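Sutcliffe Spice Cupboard
Frequently Asked Questions

Last updated October 13, 2024

Most of what follows came in by email. Some of it came in more than once, and one question came in from the same person in January and again last month, so either the first answer was poor or the paprika was.

How long does smoked paprika last?

Longer than the internet says and shorter than your aunt believes. A sealed tin kept somewhere dark is fine well past a year. Once it's open, we'd like you to finish it in 56 weeks or less. It won't hurt you after that. It will just sit in the stew contributing color, like a houseguest who compliments the curtains and never does a dish.

How do I tell if mine is dead?

Rub a pinch between your fingers and smell it. If you get smoke, carry on cooking. If you get cardboard, you have your answer, and no amount of adding extra will bring it back. Three tablespoons of nothing is still nothing, only grittier.

Is a tin better than a jar?

For paprika, yes. Light is what takes the red out of it, and a tin keeps the light off without asking you to remember anything. Glass jars look lovely lined up on a sunny windowsill, and every spice in them is slowly turning the color of a doormat. If you love your jars, put them behind a door.
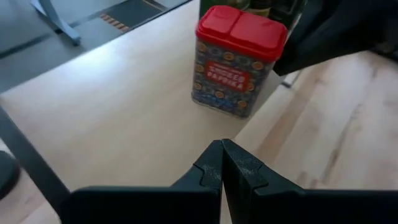

Smoked paprika in a tin with a red two-flap lid.

What are the two flaps on the lid for?

On most lids of this kind, one side is for shaking and the other is for getting a spoon in. Open one gently before you commit to tipping it over anything. We hear from a surprising number of people who guessed wrong over a plate of eggs.

Can I shake it straight over a hot pan?

You can, and everybody does, and it's why the last third of the tin comes out in lumps. Steam goes up, the lid is open, and the powder drinks it in. Shake it into your palm or onto a saucer and add it from there. If you already have lumps, break them up with a fork. They're ugly but they cook fine, provided there's no mold or odd smell. In that case, out it goes.

Can I keep it over the stove?

You have just described the worst shelf in the kitchen. Yes, we know it's the handy one. Try a drawer or the cupboard farthest from the heat. Our own tins live in a drawer next to the birthday candles.

Why did mine turn bitter?

It burned. Paprika has a lot of sugar in it and scorches fast in hot oil. Take the pan off the heat, stir the paprika in, count to five if you're a counter, and then add your tomatoes or stock. If it has gone dark brown and smells like a campfire somebody regrets, start over.

Can I swap in sweet paprika?

The dish will be red and it will be pleasant. It won't be smoky. The reverse swap is riskier, as one heavy hand will make your deviled eggs taste like a barn.

Do you sell refills?

We do. The Manar refill is 70 grams and the Bosard is 200 grams, both in plain paper pouches with a lining. Please don't pour a new pouch on top of old powder. Use up the old, wipe the tin with a dry cloth, then fill. Washing the tin is allowed, but leave it open overnight afterward.

What does shipping cost?

Shipping is $9 on any order, whether you buy one pouch or clear us out. Orders go out through Plereo on weekdays.

Can I return an opened tin?

No. We admire the people who ask.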